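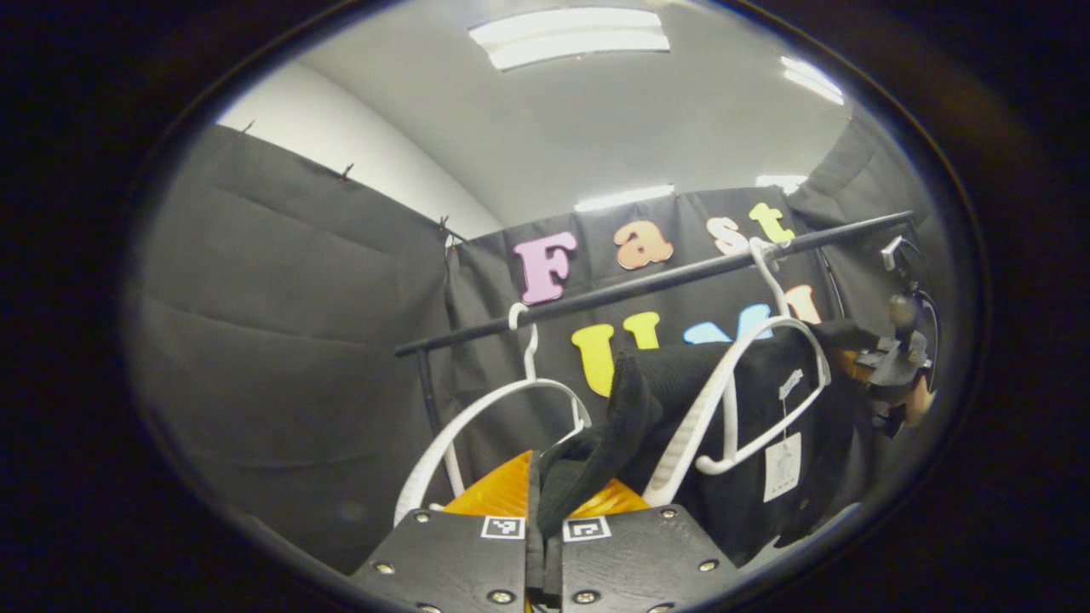

Why do garments slip from their hangers so often in small clothes shops? Most slips begin at the shoulder, where the neckline is wider than the part of the hanger meant to hold it, and the weight of a tag or a sleeve does the rest.

Home | Issues | Articles | For authors | Contact
Filed under: Retail spaces, Clothing care

3. Hanging, re-hanging and the open rail

3.1 What we looked at

We spent a very happy November with clothing rails. The work took place in 3 shops, which we call Hikport, Vatard and Cusumport after the streets they stand on. Figure 1 shows a black garment on a white plastic hanger, still carrying its paper tag on a thin string, with a bare hanger beside it on the rod.

Figure 1. A tagged black garment and an empty hanger on a black rail, with coloured foam letters on the curtain behind.

In the shops we logged 596 garments going on to hangers. Of these, 481 stayed level until the next customer touched them, and the remainder dropped at one shoulder or came off altogether. We had expected knitwear to be the worst offender. It was a close thing, but thin jersey tops with wide necks beat it, and we were delighted to see how plainly this came through in all of the shops.

3.2 The order of the shoulders

Staff hang clothes in one of two ways. Some put the hanger on the rail first and bring the garment to it, one shoulder and then the other. Others hold the hanger in one hand, dress it, and only then hook it over the rod. The second way is quicker for shirts and jackets. The first is slower but kinder to soft fabric, which can be eased over the second shoulder a little at a time while the rail takes the weight.

The difference is lovely to watch once you know where to look. With the hanger already on the rail, the free side of a soft garment hangs down and pulls on the side that is done. A practised hand lifts that free side before moving it sideways — a tiny movement, and the people who made it best were surprised when we asked them about it. New starters at Vatard tended to pull straight across, and the hanger swung round on its hook as they did so.

3.3 Tags and labels

Swing tags matter more than their size suggests. On a rail packed tightly, a string catches on the next hook along and drags the neckline with it. Liepiņa, the hanger supplier used at Cusumport, sells a notched shoulder for strappy tops, and we found that the notch also makes a handy place to tuck the string. Staff there had been doing this for years without it appearing in any of their training notes.

We also asked where spare hangers were kept. At Hikport they stayed on the rail among the clothes, and at Vatard they went into a box under the till. Leaving them on the rail saved walking but made the display look thin by late afternoon, and customers sometimes used them to put clothes back. We rather liked that! Those garments were seldom straight, yet fewer ended up on the floor, and the evening tidy was 20 minutes shorter than at Vatard. Rail length differs between the two shops, so we treat the comparison with care and return to it in section 4.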